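Crossing guard wants slower traffic on Skurwood Road

Gladys Quintero has worked the crossing outside the elementary school in Isville for 12 years. She stands at the corner of Skurwood Road and Mill Street twice a day with a stop paddle and a whistle, and she says drivers have gotten worse.

"They look at me and they keep rolling," she said. "I've had the paddle up, kids behind me, and a pickup goes through like I'm a mailbox."

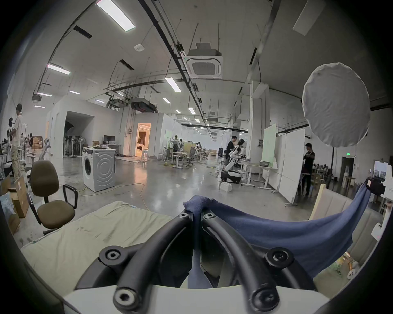 Clodagh Breathnach

The county is due to decide in May whether to lower the speed limit on Skurwood Road from 35 to 30 and put in a raised crosswalk at the school. Quintero spoke at the public hearing on April 3, 2024, and agreed to talk more about it afterward at her kitchen table.

She grew up in Isville and learned to drive on the same road. Back then it ended at the feed store. Now it runs through to the highway, and people use it to get around the lights downtown.

"It's a shortcut," she said. "It was never built to be one. There's no shoulder on the north side, and the sidewalk stops before the bridge."

Asked about the worst day, she did not have to think long. Last fall a sedan came over the hill while a second grader was a few steps off the curb. Quintero grabbed the boy by his backpack and pulled him in. The car hit the curb, lost a hubcap and stopped in front of the church.

"The driver was crying. The boy was fine, he wanted to know if he could keep the hubcap," she said. "I went home and I couldn't make supper."

No ticket was written that day. Quintero said she does not hold it against the driver, who told her the sun was in her eyes. She would like the county to trim the trees back and move the warning sign to the top of the hill, where people can see it before they start down. 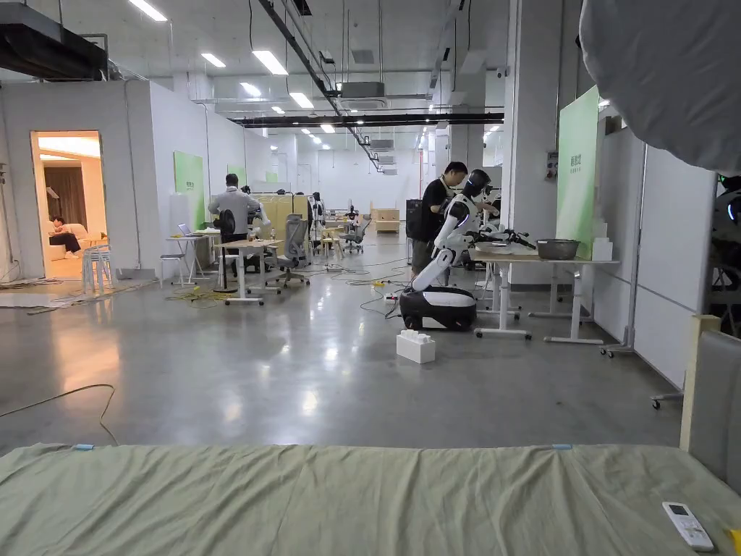
Residents have until May to send written comments to the county.

The raised crosswalk is the part of the plan that has split the neighborhood. It would work like a wide, flat speed bump, with the painted crossing on top. Quintero is for it. She said a sign only works on people who read signs.

"You can ignore a number," she said. "You can't ignore your coffee going in your lap."

Some people who live along the road worry about noise from trucks, and others have asked what it would do to ambulance times. Quintero said those are fair questions and she wants the engineers to answer them in plain English.

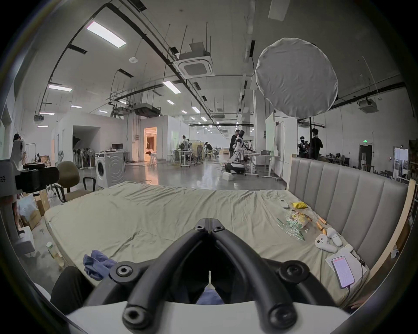

Fredy Cuadros told the hearing that he supports the lower limit but wants the raised crosswalk left out until the county has measured how much it slows an ambulance. He also asked for a flashing beacon in the meantime.

Quintero would take the beacon too. She has asked for one 2 times in writing and has the letters in a folder. The first answer said there was no money. The second said the request had been passed to the state.

"So I called the state," she said. "They told me it was a county road."

She has her own ways of handling the corner. She makes eye contact with the first driver in each lane and waits for the wheels to stop before she lets anyone step down. Children on bikes get off and walk. Parents who pull up on the yellow line get a tap on the window.

"The parents are half of it," she said. "They're late, they drop the kid on the wrong side, and the kid runs. I tell them to use the lot behind the gym. It's an extra minute."
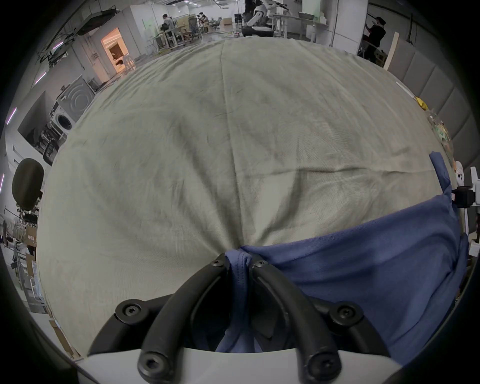
Kevin Ticona disagreed with her about the lot, saying that it backs up onto Mill Street by 8 in the morning and that a second exit would do more good than any crosswalk.

Quintero has heard that one before and said she would not argue with a second exit. She does not expect to see one while she is still working. The fence there belongs to the railroad.

She has not decided whether to come back in the fall. Her knees bother her in cold weather, and the district has had trouble finding a substitute for the afternoon shift. For now she has bought a new reflective vest with her own money and plans to be at the county meeting when the vote is taken.

"I'll sit in the front," she said. "They know my name by now."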